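금속 용기 표면의 마모와 도막 손상에 관한 기초 조사
10월
작성: Tomos Gwynne

1. 조사 배경

개방형 금속 용기는 부품 보관, 재활용품 선별, 사료 운반 등 용도가 넓지만 내면 상태를 정기적으로 기록하는 사업장은 많지 않다. 바닥이 긁히고 벽면의 도막이 벗겨지면 부식이 시작되는 지점이 늘어나고, 내용물에 이물이 섞일 가능성도 커진다. 본 보고서는 재료공학 기초설계 과목의 학기 과제로, 용기 내면 손상을 육안으로 분류하는 절차를 정하고 그 재현성을 확인한 결과를 정리한 것이다.

조사 대상은 Trorkthorpe 자재 창고와 Fondthorpe 선별장에서 사용 중인 용기 38개이다. 두 곳은 용기의 용도가 다르다. Trorkthorpe에서는 주로 볼트와 브래킷류를 담고, Fondthorpe에서는 혼합 고철을 임시로 쌓아 둔다. 용기의 제작 시기는 대장에 남아 있지 않은 것이 많아 사용 연수는 변수에서 제외하였다.

2. 분류 기준

손상은 긁힘, 찍힘, 도막 박리, 변색의 네 종류로 나누었다. 긁힘은 길이가 폭보다 뚜렷하게 긴 선형 흔적, 찍힘은 판재가 국부적으로 눌린 흔적으로 정의하였다. 도막 박리는 하지가 드러난 경우에만 기록하였다. 변색은 원인을 따지지 않고 주변과 색이 다른 영역을 모두 포함한다. 녹과 외부에서 묻은 도료는 육안만으로 구분하기 어려운 경우가 있어, 의심되는 부위는 변색으로 적고 비고란에 표시하였다.

기록 위치는 바닥, 전면, 후면, 좌측면, 우측면의 다섯 구역이다. 경사진 측판은 조명 각도에 따라 얕은 긁힘이 보이지 않을 수 있으므로 휴대용 조명을 약 20도로 기울여 비추었다. 같은 용기를 조사자 2명이 따로 기록하였고, 서로의 기록지는 집계가 끝날 때까지 공개하지 않았다.

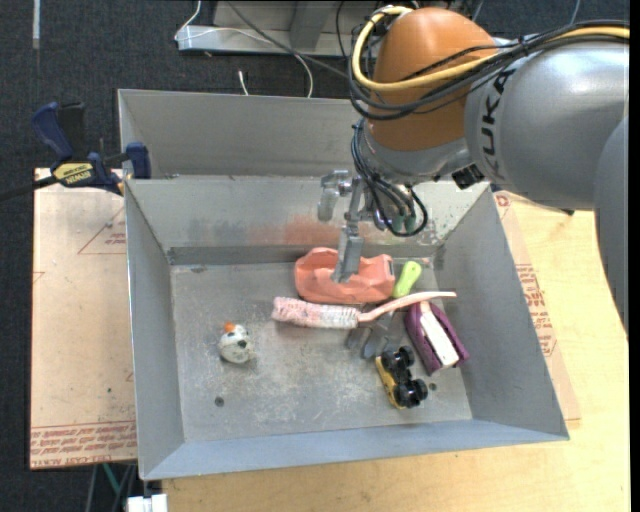 그림 1. 개방형 금속 용기의 내면. 후면 벽에 적주황색 얼룩과 옅은 긁힘이 있다.

3. 결과

가장 많이 기록된 손상은 두 장소 모두 바닥의 긁힘이었다. 내용물을 끌어내는 작업이 반복되는 구역이므로 예상과 일치한다. 찍힘은 Fondthorpe에서 더 자주 기록되었고 후면과 바닥의 경계부에 몰려 있었다. 무게가 고르지 않은 고철을 높은 위치에서 투입하는 작업 방식이 원인으로 추정되나, 투입 높이를 측정하지 않았으므로 단정할 수 없다.

도막 박리는 Trorkthorpe의 용기에서 상단 테두리를 따라 나타나는 경향이 있었다. 이 창고에서는 용기를 겹쳐 쌓아 보관한다. 테두리끼리 닿는 부분의 도막이 먼저 닳은 것으로 보인다. 바닥 모서리의 박리는 드물었다.

조사자 간 일치도는 손상 종류에 따라 차이가 컸다. 찍힘과 박리는 대체로 일치하였으나 변색은 기록이 엇갈린 경우가 많았다. 한 조사자는 작은 반점을 모두 변색으로 적었고, 다른 조사자는 일정 크기 이하의 반점을 무시하였다. 사전 협의에서 최소 크기를 정하지 않은 것이 절차상의 결함이다. 긁힘의 경우 여러 줄이 겹친 부위를 한 건으로 볼 것인지에 대한 기준도 부족하였다.

4. 보수 도료 비교

보조 실험으로 Pirkano와 Mansilla의 보수용 도료를 연강 시편에 도포하고 동일한 연마 조건에서 질량 감소를 비교하였다. 시편은 탈지 후 같은 입도의 연마지로 하지 처리하였으며 도포는 2회로 통일하였다. 두 도료의 평균값 차이는 시편 간 편차보다 작아 우열을 판단할 수 없었다. 다만 Mansilla 도료는 건조 후 표면이 고르지 않은 시편이 있어 도막 두께의 영향을 분리하지 못하였다. 두께 측정기를 확보한 뒤 재실험이 필요하다.

5. 한계 및 향후 과제

육안 분류는 장비가 거의 필요하지 않으나 깊이 정보를 얻지 못한다. 얕은 긁힘과 판재까지 파고든 긁힘이 같은 건수로 집계되므로, 건수만으로 용기의 교체 시점을 정하는 것은 적절하지 않다. 다음 학기에는 긁힘을 깊이에 따라 두 등급으로 나누고, 변색의 최소 크기를 기록지에 명시할 예정이다. 기록지 양식의 구역 표시는 용기마다 전면의 방향이 달라 혼동이 있었으므로 손잡이 쪽을 기준으로 통일한다. 손잡이가 없는 용기는 관리 번호가 적힌 면을 전면으로 한다.

부록 A의 기록지 원본은 학과 과제함에 별도로 제출하였다.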